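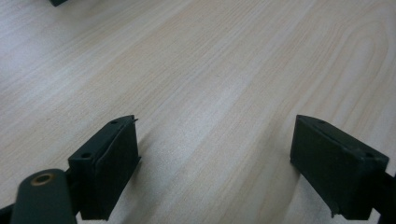 Elba Gallardo would start with the top and leave the legs until later, as that is the part people put their cups on. Her comment came at the close of the trial of the Drelar square table, and Clemow has ordered this release the same way: surface first, then storage, then floor and power, then supply.

CLEMOW RELEASES DRELAR SQUARE TABLE AND BERGE DRINKS CADDY FOR SHARED ROOMS

Sep 11, 2022

Clemow today confirms general availability of the Drelar square table and the Berge drinks caddy. Both are intended for shared rooms in which one table serves several purposes in a day: meetings, individual desk work, assembly of small parts, and breaks. The two products are sold separately. The caddy may be used on any level surface, and the table has no fixings that depend on it.

Surface

The Drelar top measures 700 mm on each side. It has a pale wood-grain finish in cream and beige, with fine lines running across most of the area and wider looped figure in places. The grain differs from one top to the next. Customers who place tables side by side should expect the pattern to break at the join, and Clemow does not offer matched sets.

The sheen is low. Under ceiling lighting, or near a window, a paler band will be seen on the top at some angles. It is reflected light and moves with the viewing position. It should not be treated as wear, and polishing is not recommended. For routine cleaning, use a soft cloth with warm water and a small amount of washing-up liquid, then a dry cloth. Cream cleaners, scouring pads and wire wool must not be used. Sticky residue from labels or tape can be lifted with a plastic scraper held flat to the surface.

Hot pans and kettles must stand on a mat. Cups and insulated tumblers may be placed directly on the top, though spills should be wiped up within the hour, particularly along the edges.

Storage of drinks

The Berge caddy was added to the range after early users asked for a fixed place for bottles. A drink left near the edge of a square table is easily caught by a sleeve, and tall bottles are the worst for it. The caddy is a low rectangular basket in black wire mesh. Its sides are open, so that the contents can be seen from a chair and crumbs fall through to be wiped away later.

Two containers stand side by side with space for a hand to close around either of them. A straw tumbler and a narrow bottle make a typical pair.
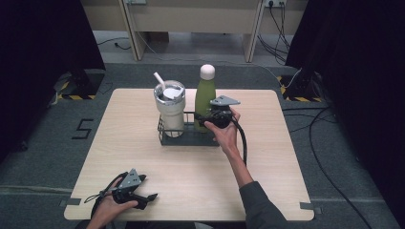

The low rim leaves most of a bottle clear of the basket, and a bottle can be taken out from the side at a slant or lifted straight up. Taller, narrower bottles should be placed with their widest part below the rim where the shape allows. Bottles with a rounded cap present no difficulty. Tumblers with a straw should be set down with the straw turned away from the neighbouring container.

The recommended position is slightly behind the centre of the table, as seen from the main seat. This leaves the front of the top free for work and keeps the caddy within reach of both hands. It should not be used to carry open drinks between rooms. It can be washed by hand with a brush and must be dried before it goes back on the table.

Clemow has kept the caddy free of inner dividers. Dividers were tried on the first samples and took up width that was needed for larger tumblers. Users who want to keep pens or cutlery in the same basket can stand a jar inside it - this was common during the trial.

Floor and power

The table is suitable for carpeted and hard floors. On carpet, check that it stands level before loading it, and check again after a week of use. Where a room has several tables, marking the floor beside each one with a number saves time when the furniture has been moved for cleaning. Dark carpet takes a taped mark well, but the tape should be renewed when its corners begin to lift.

No power outlet is built into the Drelar. Cables from a wall outlet should be led along the floor and away from the side on which people sit down. A separate desk against the wall is the better place for chargers and other mains equipment, and the table can then be kept for the work itself.

Trial and changes

The trial opened in May and used 151 tables. Two changes followed. The instruction sheet now gives cleaning and placement on one side of a single page, and the packing has been altered so that the top can be lifted out face up by two people. The dimensions and the finish were left as they were.

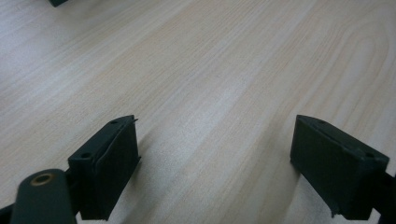

A darker top was suggested by Gallardo in her written remarks, on the grounds that pale grain shows coffee rings sooner. Clemow considered the request and has kept the pale finish for the present range. Rings that show early are wiped up early, and the light top gives better contrast with small dark parts. A darker version will be looked at again with the next order of tops.

Supply

The first production run is 1748 tables. Orders are handled by Pranik, which also holds the stock of caddies and replacement feet. Tables are delivered flat with the legs packed beneath the top, and assembly needs one hex key, supplied in the box. Caddies are delivered assembled.

Surface samples can be requested from Pranik before ordering. As the figure varies, a sample shows the colour and the sheen only. Requests should state the delivery address and the type of floor in the room where the table will stand.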